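From the Reading Group: Antoninus Pius and the Quiet Years

Our November session moved on from the soldier emperors to Antoninus Pius, who ruled Rome from 138 to 161 and gets very little space in most general histories. Seul-gi Won led the discussion and brought copies of the short life in the Historia Augusta, along with a few pages of Marcus Aurelius, who was his adopted son.

Antoninus was born in 86 at Lanuvium, south of Rome. His father's family came from Nemausus, the modern Nîmes. He served as consul in 120, later held a judicial post in Italy, and was then proconsul of Asia. He was in his early fifties when he was adopted as heir, and the adoption came with a condition: he had to adopt Marcus Aurelius and Lucius Verus in turn.

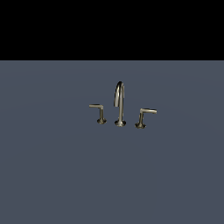
Widespread faucet set with two lever handles, computer rendering.

The name Pius was given to him early in the reign. The ancient writers offer several explanations. One is that he pressed the Senate to grant divine honors to his predecessor, which many senators did not want to do. Another is that he supported his elderly father-in-law by the arm at a meeting of the Senate. The group was divided on which is more likely, and Seul-gi pointed out that the sources don't settle it.

Much of the evening went to the question of travel. Antoninus is not known to have left Italy while he was emperor, which is a sharp change from the man before him. Business came to him by letter and by embassy. Some members thought this showed confidence in the governors. Others thought it stored up trouble for Marcus, who had to deal with the Parthians and then with the Danube frontier soon after taking over.

The reign was not entirely peaceful. Quintus Lollius Urbicus campaigned in southern Scotland, and a new wall was begun there in the early 140s, built mostly of turf on a stone base. It ran from the Forth to the Clyde and was given up within a generation. There were also disturbances in Mauretania and Dacia. 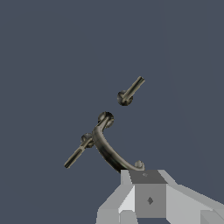

We spent the last half hour on coins. The reign included the celebrations for Rome's nine hundredth year, and the coinage in the years leading up to it is full of old stories - Aeneas leaving Troy, the wolf and the twins. Coins for Faustina the Elder, his wife, went on being struck long after her death, and the temple he dedicated to her still stands in the Forum, later turned into a church. Ya-wen Hsu has put together a four-page handout on the coin legends and will bring spare copies next time.

Antoninus died in March of 161 at Lorium, on the Via Aurelia. The story is that when the tribune of the guard asked for the watchword, he answered "equanimity."

For the next session please read the opening book of the Meditations, which has the long passage on what Marcus learned from Antoninus. Any translation will do. Ya-wen will lead, and we start at 4 p.m. in the usual room.

Contact the newsletter editor | Copyright Namard Ancient History Circle | Back to top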